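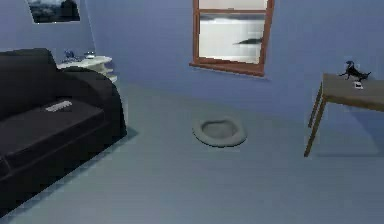 How to Clean and Condition a Leather Sofa

Leather is easy to live with if it gets a little attention on a regular basis. Most of the damage people notice after a few years comes from body oil, dust in the seams and dry indoor air. A full cleaning takes an afternoon, and most of that is waiting for the leather to dry.

What you need

A vacuum with a soft brush attachment
2 soft white cloths, plus a few spares
Distilled water
A mild soap with no bleach or ammonia
Leather conditioner
A soft-bristled brush, such as an old toothbrush

Before you start

Find out what kind of leather you have. The tag is usually under a seat cushion or stapled to the fabric underneath the frame. If it has a W code, or the maker describes the leather as pigmented or protected, you can use water and mild soap. Aniline, nubuck and suede need their own products, and the steps on this page are not meant for them.

If the tag is missing, put one drop of water on a hidden spot, such as the lower back panel. On protected leather it beads up and sits there. On unfinished leather it soaks in and leaves a dark mark that fades as it dries.

Bonded leather and vinyl can be washed the same way, but skip the conditioner. It has nothing to soak into and leaves a sticky film.

Step 1: Vacuum

Take off any loose cushions and vacuum under them. Then go over the whole sofa with the brush attachment, working from the top of the back down to the base. Pull the seams open gently with your fingers as you go. Grit left in the seams works like sandpaper once you start wiping.

Step 2: Mix the cleaning solution

Add 12 drops of soap to a quart of lukewarm distilled water. Stir it slowly so it doesn't foam. More soap will not clean any better and is harder to rinse off.

Step 3: Test it

Dampen a corner of a cloth, rub a hidden area and let it dry completely. If color comes off on the cloth or the leather feels stiff afterward, stop and call a professional.

Step 4: Wipe down

Dip the cloth and wring it out until it no longer drips. Clean one section at a time in small circles, with light pressure. Headrests and arms usually need a second pass - that is where hair products and skin oil build up. Use the soft brush along the stitching.

Go over each section with a second cloth dampened in plain distilled water, then dry it with a towel. Do not use a hair dryer or put a heater near the sofa. Fast drying makes leather shrink and crack.

Step 5: Condition

Wait until the leather is fully dry, overnight if possible. Put a small amount of conditioner on a cloth, never directly on the sofa, and spread it thinly. Let it sit for as long as the bottle says, then buff off the rest with a clean cloth.

Stains

Grease: Blot it, cover it with cornstarch, leave it for a few hours and brush it off.
Ink: Don't use rubbing alcohol or hair spray. Both can strip the finish. Use an ink remover made for leather.
Water rings: Dampen the whole panel evenly with a barely wet cloth and let it air-dry.

How often

Vacuum and dust weekly. Wash and condition twice a year, for instance in early winter and again in June. Homes with forced-air heat may need one extra coat of conditioner midwinter. Keep the sofa out of direct sun and at least 2 feet from radiators and vents.

Written by Joelle Awad
Last updated Wednesday, February 9, 2022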